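A Wednesday at Hindora: teaching the arm to make itself useful

The Tenstead business park is laid out so that every building looks like the back of another building. I walked past Hindora twice. The second time, a man eating a sandwich in a parked van pointed at the door without being asked, so I assume this happens a lot.

I had signed up for the afternoon visit, which started at 2 p.m. and cost nothing, apart from the parking. The welcome email promised "hands-on robot teaching in a real kitchen." I have been to enough technology open days to know that "hands-on" usually means a man lets you hold a brochure. Hindora did let us touch things. It also gave us a brochure.

Our group was split in two at reception, and mine went off with Nazmiye Aksoy, who runs the teaching sessions and has the calm of a driving instructor with dual controls. She told us the company has one idea and that we would hear it several times. The idea is that you don't write a program for every chore. You do the chore through the robot, over and over, and the recordings go into training a policy that is then supposed to manage by itself. "Supposed to" was her wording. I warmed to her at once.

There are two ways of doing this and we were shown both. The first is by hand. The arm goes slack at the joints, you take hold of it near the wrist, and you walk it through the motion like somebody teaching a reluctant uncle to waltz. It is lighter than you expect. It also has opinions about where its elbow would like to be, and I spent most of my turn negotiating with it.

The second way is remote. You sit at a desk with a smaller copy of the arm, which they call Güneş, and whatever Güneş does the big one does too. The desk is behind a partition, so you work from a screen. A retired dentist in our group was superb at this. The rest of us were not retired dentists.

After that came the kitchen. I had pictured something from a showroom, with a bowl of lemons and no crumbs, and was pleased to find they had gone to the trouble of owning a toaster. Nazmiye said they had started out on a bare table with colored blocks, and that everything learned there had fallen apart the moment they put a cereal box nearby. So now there is stuff. The stuff gets moved between sessions, on purpose, and there is a rule against tidying it, which I intend to introduce at home.

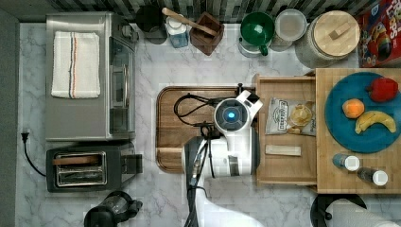 The teaching kitchen from overhead, with the arm over the cutting board. The produce is on the teal plate and the chips are in the drawer.

The chore of the day was putting groceries away, cut down to its smallest possible piece: pick up one item, put it in a drawer, let go. A single run of that is called a demonstration. The target for the current task is 725 demonstrations, and when we arrived the counter on the wall stood at 226. I asked what happened at 725. "We look at it and decide we need more," said Nazmiye.

I was allowed three tries from the desk. On the first I lowered the gripper with great dignity onto a patch of countertop well to one side of the banana. The screen flattens everything, and you find out how much of your daily competence depends on having two eyes in the room. On the second I got hold of the banana and then forgot which way was left. The third one counted. It took me 80 seconds to move a piece of fruit a distance I could have covered by leaning, and I was absurdly proud of it. The wall went up to 227 and the dentist shook my hand.

What surprised me was which runs they keep. I had assumed they wanted perfect ones. In fact a wobble followed by a decent recovery is worth having, as the robot needs to see how you get out of trouble. What they throw away is dithering. If you hover over the plate wondering what to do, the robot learns to hover over plates, and apparently there was a bad week last February when it did little else. They traced it to one operator who liked to think things over. He now works in purchasing.

We got to watch the trained version for a while, with no one at the desk. It did the banana nicely. It did the orange on the second attempt. With the bell pepper it made a long, careful approach, closed on the air next to it, and carried the air to the drawer. It released the air gently. Several people applauded, and I think they meant it.

Questions went on longer than the schedule allowed. Somebody wanted to know when they could buy one and was told not soon. Somebody else wanted to know if it could do laundry, and Nazmiye looked out of the window for a moment before saying that they had tried socks. The dentist asked about the wrist joint in such detail that the two of them were left behind when we moved on to coffee.

Coffee was made by a human and was good. The software people from Parkon, who share the building and build the replay tool, had set up a laptop where you could watch your own attempts back at half speed. I don't recommend this. At normal speed I had merely looked hesitant.

Some practical notes if you are thinking of going. Groups are limited to 13, and ours was full, so book early. Wear sleeves that stay up. Ask to go first at the desk, before you have seen anyone who is good at it. The number 13 bus doesn't exist, whatever the brochure says; take the train to Tenstead and walk along the canal side until you see the backs of the buildings. Then look for the van.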